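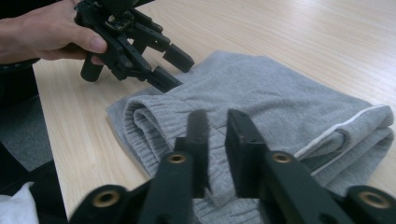 Over the table, 6/20/26

Subject: Re: [gamska-hall] Table height and chairs for the back room

> Does anyone know if the Gronow tables can be raised? Our
> sewing group finds them too low after an hour or so, and
> two members have stopped coming because of their backs.
> We would also like to know if the old chairs are being
> replaced before December or if we should bring our own.

The Gronow tables can't be raised as they are. The legs are fixed and welded to a plate, so there is nothing to adjust. Nurholm sells a set of leg blocks that add 80 mm, and they fit the square legs on the Gronow. I tried one set at home on the same model. They hold well on a hard floor but slide on carpet, so keep them off the carpeted end of the back room.

A set of four is $20. If we order five sets the price is $100 with no shipping charge, otherwise it is $12 per order. I would suggest we buy two sets first and let the sewing group use them for a month.

On the chairs – yes, they are being replaced. The order with Gendov is for 40 stacking chairs with a padded seat. They come without arms, which I know some people asked for, but the ones with arms don't stack and we have no place to store them. Delivery is set for the fall, so please don't buy your own.

Two other things while I am writing. The lamp over the sink is out again and I have asked for an electrician this time. And the key box code changes at the end of the month. Group contacts will get the new one by phone, please don't post it to the list.

If you want blocks for your own group, reply to me off list with the number of tables.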